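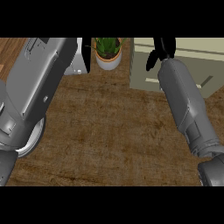
Progress report, April
Project: Plurnis household manipulation set
Prepared by: Mirela Rezende, data collection lead

Status

Collection in simulation is on schedule. We have 337 accepted episodes against the milestone figure of 300 for this period. A further 117 were recorded and rejected in review. Rejected episodes are kept in a separate folder with a reason code and are not counted in any total below.

All episodes use the two-arm setup described in the proposal. Recording is done from the head view of the simulated robot, with joint positions and gripper commands logged at each step. The operator works the arms from the Basel office, and the files are copied overnight to the Leltari server.

Tasks covered

Work this period was limited to kitchen and living room layouts with wooden floors. Tasks are opening and closing cabinet drawers, placing small items on a cabinet top, and driving between furniture without contact. Potted plants and free-standing pieces were left in the layouts as obstacles. We had planned to remove them for the first round, but early trials showed that the model trained on cleared rooms did poorly once anything was put back.

Drawer tasks make up the largest share of accepted episodes. Pale cabinets with long horizontal handles remain the hardest case. The handle colour is close to the colour of the front, and the forearm often covers part of it from the head view. Wrist views help and will be logged by default from the next batch.

Rejections

Of the 117 rejected episodes, 70 were failed grasps where the operator ran out of time. Most of the others were contact faults: the gripper passed through the cabinet top or the base clipped a plant pot. Kolev supplied a corrected collision model for the cabinets partway through the period, and faults of this type have dropped. Episodes recorded before the fix were checked again and 2 that had been accepted were withdrawn. The total of 337 already reflects this.

Changes to plan

Operator training took longer than budgeted. Hours were moved from labelling, which is running under its estimate. No change to the overall budget is requested.

Next period

Add the second set of cabinets and the bathroom layouts.
Log wrist views for every episode.
Train the first baseline on drawer tasks only and report success rates by cabinet type.
Agree with Kolev on the file format for the final delivery.

One item needs a decision from your side. The proposal asks for an equal number of episodes per room type. We would prefer to weight the count toward drawer tasks until the baseline is available, and ask for your written approval before the bathroom recordings begin.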